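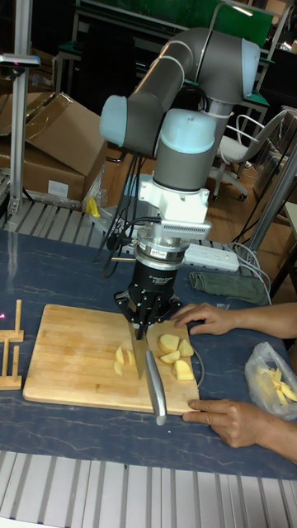
Notebook entry, 16th February. Potato preparation, food bench, Stokport kitchen workshop. The purpose of the session was to settle the cutting method for the Mernar tray recipe before the written procedure is sent to Urbańczyk for comment. All potatoes were peeled beforehand and cut on the light wooden board with rounded corners. The pieces are still uneven in thickness: the slices to the left of the blade are noticeably thinner than the chunky wedges waiting on the right, and the procedure must state which of the two is wanted. My preference is for the wedge, which holds its shape in the tray. Strips are to be kept in a clear bag beside the board and are not to be mixed with the wedges at weighing.

Batch weight was set at 500 g of peeled potato, as agreed with Irena Borkowska in October. The batch is to be weighed after peeling and again after trimming, and both figures entered on the sheet. Ville Peltonen has asked that the variety be recorded as well. The present sack is labelled Undlow and carries lot number 51. Any change of sack during a session should be entered on a new line, with the initials of the person who opened it.

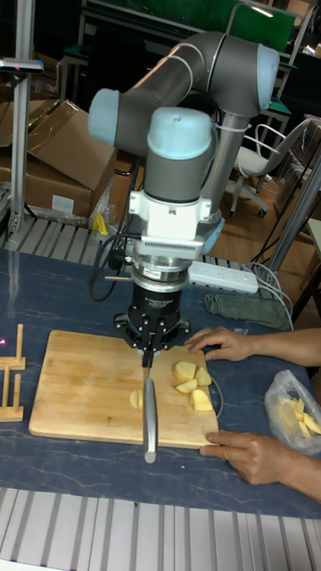

The second matter is the board itself. It must lie flat and be held at the right-hand side while cutting is under way, with the fingers well clear of the blade. A damp cloth under the board was tried last year and is permitted, but the cloth must be changed between batches. Boards with a raised grain are to go back to the store for sanding. Two are there at present and should be returned to the bench by the end of the month.

Cut potato left in the open darkens, and the draft procedure allows a maximum of 9 minutes on the board before the pieces go into cold water. I consider this adequate for a small batch. The rinse water is not to be reused. 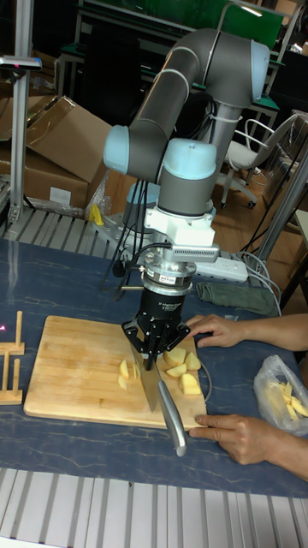
Nadiia Koval noted in the margin of the draft that the time limit should run from peeling and not from the first cut, and that she would sooner see the peeled potatoes held in water until the board is ready. She also asked for the word "chunk" to be removed throughout, as it had been read differently at each bench.

Both points are accepted. The draft will be amended to read "wedge" or "slice" only, with a thickness given for each. Lena Pietrzak to check the scale before the next batch. Still open: whether the trimmings are weighed wet or drained.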